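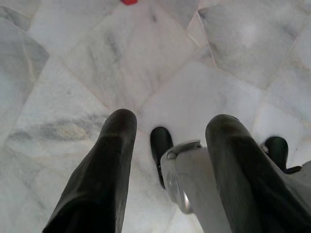
Kit de démonstration Fasico (deux bras, pinces et logiciel Linum) : mon avis après sept semaines

Publié le 2018-09-26

Le français n'est pas ma langue maternelle, je prie donc le lecteur d'excuser quelques tournures. J'ai acheté le kit Fasico du fabricant Josier en version à deux bras, chez le revendeur Fekete. Mon but était de recueillir des démonstrations à domicile pour un modèle qui apprend par imitation. Je travaille seul, sans laboratoire, et mon avis concerne cet usage.

La livraison s'est passée correctement. Le montage demande une journée entière si l'on n'a jamais fait ce genre de travail. La notice existe en français, mais la traduction est faible et le chapitre sur l'étalonnage contient une erreur : les étapes 4 et 5 sont inversées. J'ai écrit à Fekete, qui m'a envoyé la feuille corrigée le lendemain. Il serait souhaitable que cette feuille soit dans le carton.

Depuis le début, j'ai enregistré 1 471 épisodes. Un épisode dure au maximum 60 secondes, c'est la limite réglée par défaut dans Linum et je l'ai gardée. Pour les tâches courtes, comme prendre un objet ou le pousser, cette durée suffit largement. Pour une tâche à deux mains, je suis parfois arrivé à la fin du temps avec l'objet encore en l'air, et l'épisode est alors marqué comme incomplet. On peut le récupérer à la main, mais le menu est bien caché.

Les pinces sont la partie que je préfère. Les doigts s'ouvrent largement et leur bout est arrondi, ce qui me rassure quand je travaille près du sol ou contre un meuble. La commande est douce. Je reproche seulement un petit retard à la fermeture, qu'on apprend à anticiper, et ce n'est pas idéal : l'opérateur prend une habitude, et cette habitude entre ensuite dans les données.

La vue du poignet est très utile pour l'approche finale. Sur un sol en marbre clair, par contre, l'exposition automatique a du mal. Une bonne partie de la pierre vire presque au blanc, même si les veines grises restent visibles, et les joints entre les dalles deviennent très fins. J'ai fini par fixer l'exposition à la main, puis par noter la valeur dans chaque fiche de session. Linum ne le fait pas tout seul, et je trouve cela regrettable pour un logiciel dont c'est le métier.

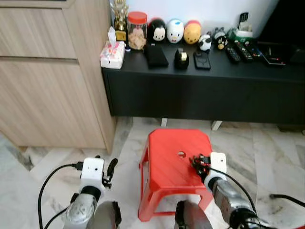 La variété des décors est la raison principale pour laquelle j'ai choisi de travailler dans un logement. Un modèle entraîné sur une table vide apprend surtout la table vide, j'en ai fait l'expérience en février avec un autre matériel. J'aime donc les pièces meublées, avec des choses qui ne servent pas à la tâche. Pour une série avec le tabouret rouge, la console derrière porte des figurines, des télécommandes, un bocal à couvercle rouge, et je n'enlève rien. Le bocal m'intéresse particulièrement, car son couvercle a une couleur proche de l'objet de travail. Quand les doigts de la pince droite sont posés sur l'assise, près du trou, la caméra de tête donne en même temps le contact et tout ce désordre utile.

Le tabouret m'a aussi appris une chose sur le réglage de la force. Le plastique est lisse et brillant, et avec le profil d'usine les doigts glissaient souvent. Le profil « surface lisse », proposé dans le même menu, est meilleur. Il faut le sélectionner séparément pour chaque bras, ce que j'ai oublié plusieurs fois.

Les câbles sont mon plus grand reproche. Ils partent des modules du poignet et forment une boucle assez large sur le côté. Pendant un mouvement bas, je dois toujours penser à eux, et dans certains épisodes ils entrent dans le champ. Josier vend des attaches en option. À ce prix, j'aurais aimé les trouver dans le kit.

Côté logiciel, l'export est propre et les horodatages des caméras concordent bien. L'étiquetage est rapide une fois les raccourcis connus. La relecture, en revanche, devient lente lorsque le projet grossit, et je sépare maintenant mes enregistrements par pièce et par objet.

Points forts : pinces précises, export fiable, service du revendeur.
Points faibles : câbles, notice, exposition automatique, relecture lente.

Ma note est de 7 sur 10. Je garde le kit et je vais commander les attaches. Si quelqu'un a réussi à enregistrer l'exposition automatiquement dans la fiche de session, je lirai sa méthode avec plaisir dans les commentaires.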